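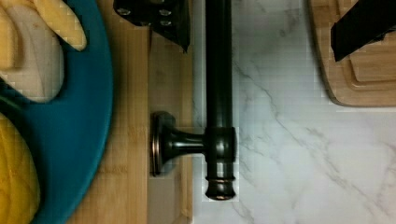

Last updated: June 2020

Thread: I have now listened to all of the new Bruvero record, twice, and I have thoughts. Some of them are even about the music.

If you've been spared: Bruvero started as Sabine Brinkmann and a drum machine in a rented room in Zirkville. It is now Sabine Brinkmann, Imke Engelhardt, a cellist, two people credited with "air," and a drum machine. The drum machine is still the steadiest member of the group.

The album is called Kettler. I assumed Kettler was a person. Then I assumed it was a town. The liner notes say it's "a word we liked the weight of." Fine. I like the weight of it too. I'd like it more if they didn't sing it eleven times in the opening track.

Background for the newcomers. The first Bruvero album, Tumus, came out in a pressing of 200 and I own one of them. I bring this up at parties. Or I did when there were parties.

Tumus is a breakup record made by somebody who had plainly done the breaking up and felt pretty good about it. Nine songs, thirty-one minutes, no guests. You could clean a kitchen to it and come out with a clean kitchen and a mild grudge.

Kettler runs an hour and four minutes. My kitchen isn't that big.

Track one, "Kettler (Arrival)." Two minutes of breathing, then a very good bass line, then Sabine singing the title until you start hearing it as "kettle, uh." I can't unhear it and now neither can you.

Track two is "Lower Field" and it's the best thing they've ever done, so annoyingly it's where I have to be sincere. Imke Engelhardt takes the lead vocal. She has one of those plain, flat voices that sounds like she's reading you the terms of a lease, and then the chorus goes up a third and you're a wreck on the couch.

The line is "I left the porch light on for the man who reads the meter." I don't know why that works. I have read it out loud to two members of my household and it did not work on either of them. You need the lease voice.

Track three has the air people on it.

OK, I'll be fair to the air people. One of them is Kári Baldursdóttir, whose own records I like a lot, and if you've ever seen her do the thing with the organ pipe and the bicycle pump you know it can stop a room. On this song she's mixed so low that I thought my window was open. I got up and checked the window.

Reply from a friend, reproduced with permission: "maybe the window is the art." He's not invited to the next thread.

Tracks four and five run together as one piece. I know this because a long note in the booklet explains it, and because there's a one-second gap between them on every service I've tried. Imagine rehearsing a seamless transition for weeks and then handing it to an app.

Let me talk about the duet. Every album like this has the duet. Somebody's label says "what if there was a duet," and somebody else says "with who," and then there's a long lunch.

The guest is Wiebke Reinholz, who for twenty years has made country records in a language that has no good word for "pickup truck." She's terrific. She's also the only person on the album who sounds like she got there on time.

The song is called "Second Cousins" and it's two women arguing politely over a piano that neither of them wants. Sabine's verse: you take it. Wiebke's verse: no, really, you take it. Then an instrumental break, played on what I have to assume is the piano.

I laughed, and then the last verse came around and the aunt is dead and the piano's in the rain. Great. Thanks. I was eating lunch.

A word about the lyrics in general. Sabine used to write like she was being charged by the syllable. On Kettler somebody has given her an unlimited plan. "Inventory" has a verse listing everything in a garage. The rake gets an adjective. The second rake gets a different adjective.

I went back to Tumus to make sure I wasn't misremembering how lean it was. I wasn't. "Gone by Noon" has 40 words in it, total, and three of those are "noon."

People are going to say she's grown. She probably has! I've grown too, mostly this spring, and I'm not asking anyone to applaud it.

Somebody just asked about the production. Naomi Mosoti produced it, and she deserves the big font she gets on the back cover. The drums sound like furniture being moved by people who care about the furniture. The cello never once does the sad cello thing. There's a moment in "Ferry Weather" where everything drops out except a shaker and it's the loudest part of the song.

Mosoti gave an interview in April where she said they recorded 20 versions of "Ferry Weather" and kept the first. I believe her. I also believe that's what every producer says, and that somewhere there's a very good version fourteen crying in a drawer.

Same interview: she was asked what the band argued about most, and she said "the length." So there was a resistance. It lost, but I'm glad to know it existed.

Which brings me to the back half. Track nine is a waltz. Track ten is the same waltz, more tired. Track eleven is a field recording of a market in Zirkville, and I do mean the whole market. A man sells a fish. I've grown fond of him. I think he undersold it.

Track twelve brings the band back and, dammit, it's beautiful. It's called "Porch Light (Off)" so yes, it's the meter reader again. Imke sings the first half by herself and then everybody joins in, including Wiebke, including the air people, who are finally loud enough to hear. Turns out they were doing harmonies.

I'd have given the whole album a harder time if they hadn't done that. It's a cheap trick to put the second-best song at the end so people leave humming. It worked on me at my school recitals and it works on me now.

Live plans: none, obviously. They streamed a set from somebody's barn last week. When I logged on, the counter said 1,466 people watching, and the chat was entirely strangers telling each other to refresh. The sound came in for "Lower Field" and went out again right after. Best concert I've been to this year. Only concert I've been to this year.

Imke played most of it in a winter coat. No comment was made about the coat. The drum machine had its own chair.

Several of you want to know if you should buy it. Depends what you've got at home. If you've never heard them, get Tumus first, and before anybody asks, no, you can't have mine. There's a download now. It sounds the same. It doesn't come up at parties as well.

If you already love Tumus, buy Kettler, play tracks two, six, eight and twelve, and be smug about having a perfect EP. Work up to the waltz. You can take the second waltz as read.

If you're Sabine's mother, who I'm told reads these: it's a lovely record, ma'am, and I didn't mean the thing about the garage.

Correction: I said eleven times in the opening track. A reader with more stamina than me says fourteen. I'm taking his word for it because the alternative is listening again.

Second correction: one of the air people has written in to say he's credited with "air" on the vinyl and "breath" on the download, and that those are different fees. I don't know what to do with that, but I feel the public should have it.

For those asking what's next on the pile: Wiebke Reinholz has a live album that's been sitting here since spring. The crowd sounds like they're having a wonderful time, packed in shoulder to shoulder, and I've had to turn it off twice.

I'll get through it. Give me a week and somebody else's kitchen to clean.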